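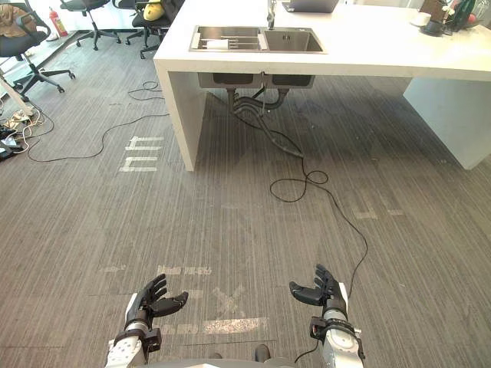

*Counter with double sink, laptop open.*

August 2021, registration desk notes, Stallov Women's Leadership Summit

Pulled the registration export this morning. 1,524 paid or comped. The hall at Stallov holds more than that, so the main room is fine, but the breakout rooms are the problem again. Four of them seat 92 each and the campaign finance session is already over in first choices. Moved it to the east room and put the mentoring session in its place. Sent both changes to the program page. The printed grid still has the old rooms.

Badge stock: Promard shipped 3,000 blanks. Holes are punched on the short side, and we ordered long side. Lanyards still clip on, but the badge hangs vertical and our layout is horizontal. Options are to return the stock or redo the layout. Redid the layout. First name at 40 pt, last name under it, organization on one line, state at the bottom. Organization names over 34 characters wrap and push the state off. Shortened the worst ones by hand in the spreadsheet (column H, original kept in column I). Do not re-export over this file.

Test print, 20 badges:

- Accents print correctly once the file is saved as UTF-8. They do not from the default save.
- Speaker color band came out too close to the press one. Changed press to yellow.
- QR code scans at arm's length, but not through the plastic sleeve if there is glare. Matte sleeves would fix it. Asked for a price.
- One badge jammed. Cleared it, same record printed fine the second time.

Check-in runs on Sikix. The offline mode works for scanning but it does not pick up walk-up sales made at another desk until both are back online. If the wifi drops, only desk one sells walk-ups. Needs to go on the desk sheet in large type.

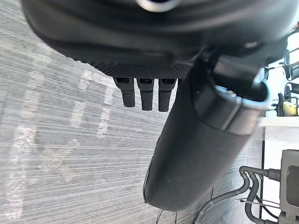
## Open items

**Doors.** Program says 8:00. The venue contract says staff in at 7:00, public at 8:30. One of these has to change. I would rather change the contract time, as people flying in overnight will come straight from the airport.

**Elected officials.** Their offices send names late and then send different names. Keep a stack of blank badges and a marker at desk three. No QR code on those, so log them on paper and enter them at lunch.

**Shuttle.** Duda quoted two buses on a loop from the hotel. Quote covers mornings and evenings only, nothing midday. Asked for a midday run on the second day, when the lunch is off site. Waiting.

**Sessions on video.** Three speakers have not returned the release form. Resent. Without a form the room camera stays off for that session.

**Refunds.** Cutoff is still 14 days out. The confirmation email says 10. Fixed the template, but everyone who registered before the fix has the 10-day wording, and we should honor it for them.

Next: print the speaker badges as one batch, alphabetical by last name, then get the revised room grid to the printer.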